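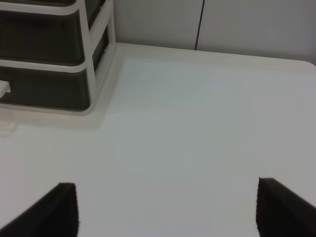

Jenside Town Library, Local History and Repair Room

The Second Life of Paper Maps

Jenside has 3769 maps in its public collection, and most of them have been folded wrong at least once. The oldest are land surveys on heavy rag paper. The newest are bus route maps that the town printed by the thousand and almost everyone threw away.

Piret Kuusk has looked after the collection for seven years. When she started, the maps were stored in the basement of the old courthouse, rolled up and standing on end in cardboard barrels. A roll will hold its curl for decades, and a brittle one can crack along its whole length if it is opened too fast.

"People want to flatten it right there on the counter," Kuusk says. "I ask them to give me a week."

The week goes mostly to waiting. A rolled map is left in a humid chamber until the fibers relax, then laid between blotters under glass and weights. The blotters are changed on the first day, again on the second, and then left alone. Maps with colored inks get a spot test first, because some reds and greens will bleed with very little moisture.

Tears are mended from the back with thin Japanese paper and wheat starch paste. Junpei Katayama, who trained as a bookbinder before he moved to Jenside, makes the paste fresh and throws out what is left at the end of the day. He tears the mending strips by hand along a damp line. A torn strip has a soft, feathered edge that lies flatter than a cut one and is less likely to make a new crease beside the old damage.

The worst repairs involve tape. Office tape from the middle of the last century turns brown and leaves a sticky stain that goes right through the sheet. The plastic layer often falls off without help, but the glue stays. On a survey of the Preltport road, Katayama spent most of November lifting tape from a single fold. The stain is lighter now and will not get any lighter than that.

Of the full collection, 413 maps have been flattened, mended and put into folders. They are kept in wide, shallow steel drawers, no more than a few folders deep. The bus maps are in there too. Kuusk gets more requests for those than for the surveys, largely from people trying to settle where a stop used to be.

Sointu Mäkelä came in to look for her grandparents' farm. She found it on a drainage plan, marked with the name Keskinen, the family that had sold it to them. The plan also showed a pond that she had always been told was a story.

Owners of old maps can do a fair amount at home. Store them flat if there is room, under a bed or on top of a wardrobe, in a folder made of acid-free card. Keep them out of attics and away from outside walls. Use a soft pencil for any notes, on the back, near a corner. Do not laminate anything you care about.

The repair room takes questions by phone and will look at private maps by appointment. Bring them rolled if they are already rolled, with the tube left open at one end.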